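Gumley Work Table, White Top

The Gumley is a plain, large work table for offices, craft rooms, classrooms and repair benches. Skunley has made it in our Mirunside workshop for 11 years, and the top is the same today as in the first year: flat, white and matte.

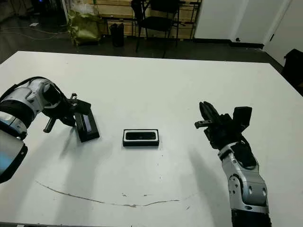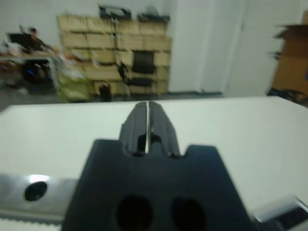 Matte white top, both pictures.

The top

Many customers ask us why we do not offer a glossy top. We tried one in the beginning and we did not like it. A shiny surface gives back the light of the ceiling lamps, and after some hours of small work the eyes become tired. The matte finish is calmer. A dropped screw or a needle is also easier to find on white than on wood grain.

The finish accepts pencil, and pencil comes off with a normal eraser. Ballpoint ink comes off with a little alcohol on a cloth, if you do it the same day. Permanent marker will stay as a pale shadow, so please use a cutting mat or paper under it.

The frame and legs

The legs are steel, powder coated, in light gray or black. Each leg has a foot that turns by hand, so you can make the table level on an old floor. Two crossbars connect the legs at the long sides — they sit high, and a tall person can sit at the table without hitting the knees.

The table carries 200 kg when the weight is spread over the top. For a heavy vise or a press, please order the Lachance plate. It is a steel plate which you screw under the top, and it keeps the surface from bending at that one point.

Delivery and assembly

The table comes in two boxes. The top is heavy and we recommend two people to carry it. All bolts are in a bag which is taped to the crossbar, together with the hex key. Put the top face down on a blanket, attach the legs with all bolts loose, then the crossbars, and tighten everything only at the end. Turn the table over with two people, and never drag it on its legs.

Stairs are possible, but measure first. The top does not fold and cannot be divided.

Care

Wipe with a soft damp cloth and a drop of dish soap. Do not use scouring powder, it makes shiny spots that cannot be repaired. Hot soldering irons and glue guns need a stand. Check the bolts again after the first month, and then once in a year.

Options

— Lachance plate for vise or press
— Cable tray, mounts under the back edge
— Set of locking wheels (with wheels the table carries 100 kg)
— Extra feet for carpet

Spare parts

We keep legs, feet and bolts for every Gumley we have sold, also for the first ones. A replacement top can be ordered alone. Please write us the number on the sticker under the top, because the holes were moved a little when we changed the crossbars, and an older frame needs the older drilling. Production stops in June for the summer break, so tops ordered in that month will leave us later.

Contact | Shipping and returns | © Skunley, Mirunside | Back to top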